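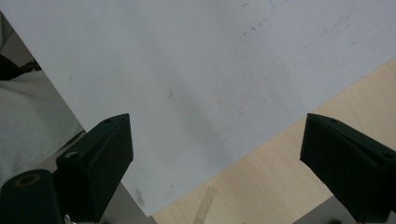

Beltcombe wants its paper back

Households in Beltcombe are being asked to hand over used drawing paper and thin card from January, under a scheme that promises to turn marked sheets into something people will pay for again.

The firm behind it, Wultelex, says a sheet with a few pencil lines, a smudge or some specks on it can be cleaned up and sold on without being pulped. It has sent out 1139 leaflets to say so. None of them explains how the cleaning is done, and the firm would say only that the method is "gentle on the surface".

Anyone who has gone at a soft grey smudge with a rubber will have their doubts. Pencil generally lifts if it was put on lightly. Ink is another matter, and the leaflet skips over it altogether.

Residents are asked to lay each sheet flat on a table in good light and check both sides before putting it in the bag. Creased paper will be refused, as will anything with paint or glue on it. That seems a lot of sorting for the household, and the bag costs the same however little of its contents is accepted.

A trial at the Quiambao arts rooms took in 500 sheets over the autumn. Wultelex calls it a success. Its own figures show that 174 were passed as fit to use again, with the rest going to the ordinary recycling the council already collects free of charge.

The cleaned paper will be sold in packs under the name Skarex. No price has been given. The first bags are due to be collected from 400 homes at 8am, so they will need to go out the night before, and the leaflet does not say what happens if it rains.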